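Print this section | E-mail to a colleague
Shares: 4 | Comments: 2

4. Booth staffing and visitor follow-up

4.1 Setting

Wimdale Food Service Fair, main hall plus the covered annex at Fusthorpe. Held in August, which matters: hotel buyers are mostly in high season and send juniors, restaurant owners come early in the morning before service or not at all. The organizer puts registered visitors at 2,000. We did not check that figure against the gate and do not use it in any of the models below.

Exhibitors fell into the usual groups. Kitchen equipment, tableware, linen and laundry, coffee, packaged ingredients, software. The last group was small and badly placed (back of the annex, next to the loading door) and we treat it separately in 4.4.

4.2 Data

Badge scans came from the Truvar handheld readers rented out by the organizer. Each scan gives a booth code, a visitor code and a time. Nothing on length of visit. That is a real limit. A visitor who sits down for a full tasting and a visitor who holds out a badge for a free tote bag look exactly the same in the file.

To get around this in part, we asked booths to keep a paper sheet next to the reader. One line per conversation: what was asked, what was promised, initials of the staff member. Uptake uneven. Coffee booths filled theirs in well in the morning and let it go entirely after lunch. Magalhães, a tableware importer with a double corner stand, kept the most complete sheet of all and also rewrote the form halfway through so that it had a column for "send price list." We kept thier version for the coding.

After removing duplicate scans (same badge, same booth, same hour) and exhibitor-to-exhibitor scans, 900 contacts were left for analysis. Exhibitor-to-exhibitor scans are worth a paper of their own. A lot of trade at these fairs is done between booths, before the doors open, over somebody's demo espresso. 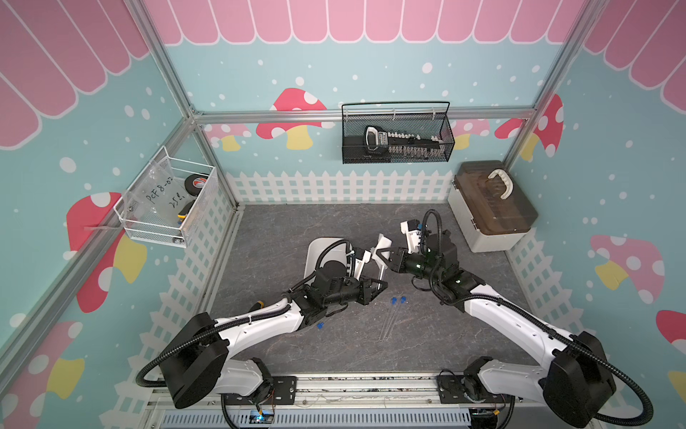
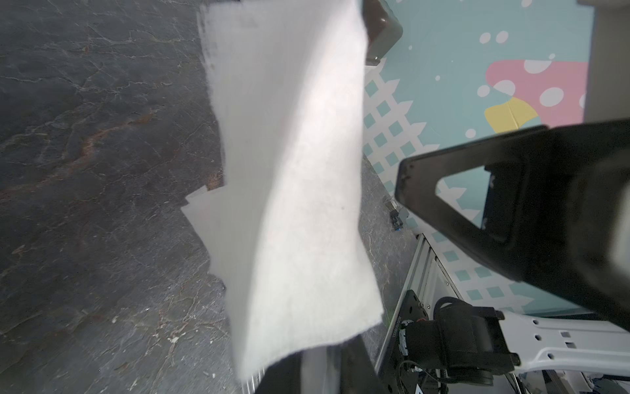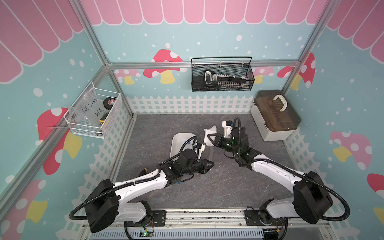 Figure 2. Enclosed workcell, two robot arms, gray marble-patterned floor (first and third). White sheet material at the gripper, wrist camera (second).

4.3 Follow-up timing

A contact was coded as followed up if the visitor got any message from the booth that went beyond an automatic thank-you. So a price list counts, a call counts, a sample box counts. The template mail saying "it was a pleasure to meet you at our stand" does not. Some exhibitors objected to this when we sent them the draft coding rules. Fair enough, but the visitors we spoke to could not tell us which firm's thank-you was which.

Timing was strongly tied to who had staffed the booth. Where the sales person who would later own the account was physically at the stand, messages went out fast, often the same evening from the hotel. Where the stand was run by agency hosts, scans sat in a shared inbox until the crates were back at the warehouse. Size of firm made little difference once this was taken into account. Neither did booth size. We had expected booth size to matter, and it is still the first thing exhibitors raise when asked why a fair went well or poorly.

The paper sheets help here. Contacts with a written promise on the sheet were followed up sooner than contacts with a scan only, and this held for agency-staffed booths too. Could be selection, obviously: staff write down the conversations they already think are worth something. We can't separate the two with these data. A design where the sheet is handed out to half of the booths would do it, see Section 6.

4.4 Annex booths

Fewer scans in the annex, no surprise. Signs at Fusthorpe pointed visitors to the restrooms first and the exhibit second, and the coffee queue blocked the connecting corridor most mornings. But contacts made there were more likely to have a line on the paper sheet. Visitors who got that far had usually come looking for one supplier by name.

Several annex exhibitors said they would ask for the same spot again if the price stayed where it was. The organizer has since moved the loading door access to the other side, so a straight repeat of the comparision is not possible.

4.5 What was left out

Social media contacts. Business cards dropped in a bowl (no time stamp, many illegible). Contacts made at the evening reception, where readers were not in use. Also the chef demonstrations: scans were taken at the entrance to the demo kitchen and not by any booth, so there is no exhibitor to attach them to. Coding sheet and the cleaned scan file are with the first author, ask by e-mail.

This site uses cookies to remember your reading position. Accept | Settings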